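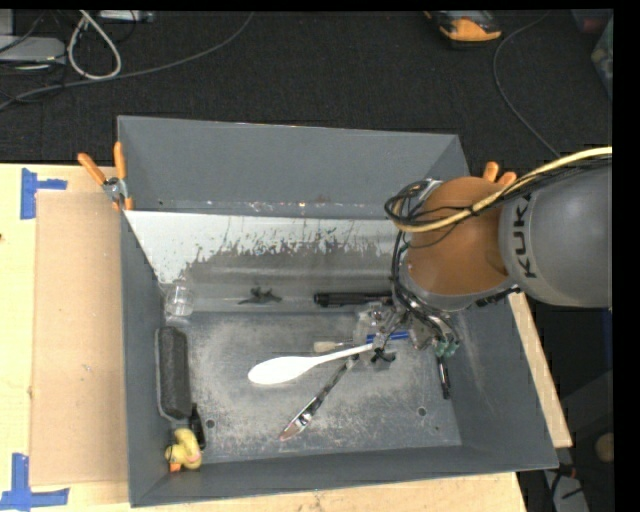 Robot learns bin picking by checking its own grip

September -- Spoons are harder than they look. A flat piece of cutlery at the bottom of a metal bin gives a robot very little to hold on to, and the shiny walls don't help its depth sensing. A small team at the Sarkmont lab has now published a method that handles the job surprisingly well, and it needs just 3,000 practice grasps to get there.

The method is called Yilma. It lets the arm, a KUKA, guess at a grasp, close its fingers, and then judge from finger position and motor load whether it has hold of anything. Each attempt becomes a training example, with no person labeling the results. The bin holds a wonderful jumble: a white plastic spoon, a steel knife, a black marker, a clear plastic cup lying on its side, even a little yellow plush toy.

The clever part comes after a miss. Older systems often go straight back to the same spot. Yilma lowers its score for that whole approach angle and tries something different, sometimes nudging the object first. In tests on items left out of training, failed grasps dropped by 33 percent compared with the lab's previous method, and most objects came out within 2 tries.

"The knife was our favorite," says Přemysl Kopecký, who led the work. "It started sliding it up against the wall to get a finger under the handle. We never showed it that."

Clear plastic is still the weak spot -- cups account for most of the remaining misses. The team plans to add touch sensing at the fingertips next and will run the tests again with 3 different bins. The code and the full grasp log are on the lab's project page.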